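Operators wanted for a hand-held gripper comparison

Gradero Newsletter, members' notices
Posted 2020-10-06

Mirani is recruiting nine paid operators for a comparison of hand-held grippers and their finger sets. The work is part-time, on site, and runs until the end of April. No background in robotics is required. Applicants with experience in assembly, sewing, watch repair, packing or other close handwork are encouraged to apply.

The study compares three finger sets mounted on the same gripper body. Set A is the long finger currently in use. Set B is shorter and stiffer. Set C has the length of A with a softer tip pad. Each operator uses all three sets, in an order assigned at the start, on a fixed list of household pick-up and hand-over tasks. The complete plan calls for 838 recorded trials, of which 476 involve thin or flat objects: cards, envelopes, booklets, folded cloth. Flat objects on soft surfaces have given the least consistent results so far, and most of the new work is directed there.

Tasks are done standing or bent forward, one gripper in each hand, in a furnished test room. Marker cubes on the grippers are used for tracking and must stay in view of the overhead camera for as much of the trial as possible.

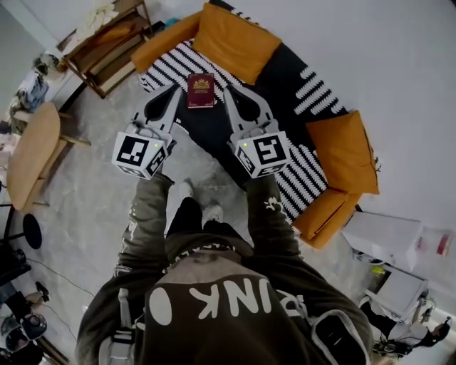
Vol. 9, No. 3

Two-handed approaches to a booklet on a rug, with the finger tips brought in from both sides, belong to the flat-object group. Operators will repeat this type of task with each finger set and rate it afterward for effort and control on a short paper form.

Duties

Carry out trials according to the written task card.
Return objects to their marked start positions between trials.
Report slips, loose fingers and lost tracking to the session lead at once.
Change finger sets with the supplied hex key (training is given).
Complete the rating form before leaving the room.

Requirements

Age 18 or over.
Full use of both hands and wrists, and no current injury to the shoulder or lower back.
Able to stand and bend for periods of up to 20 minutes.
Able to read task cards in English.
Available for at least three sessions. Preference is given to applicants who can attend all nine.

Left-handed operators are underrepresented in the earlier Millero trials and are especially welcome.

Conditions

A session lasts three hours, including two breaks. Payment is by the session and is made in full if a session is stopped for technical reasons — this happens, mostly during recalibration. Video and tracking data are stored under an operator number. The consent form lists who has access to the recordings and how to withdraw them.

How to apply

Write to Khurram Kiani, study coordinator, at the Drivulell site office. State your dominant hand, your glove size, any earlier work with tools or instruments, and the hours you can attend. A résumé is optional. Selected applicants will be invited to a paid trial session with one finger set before a contract is offered.

Technical questions on the grippers or the tracking setup should go to Tariq Malik at the same office. Applications are reviewed in the order received until all places are filled.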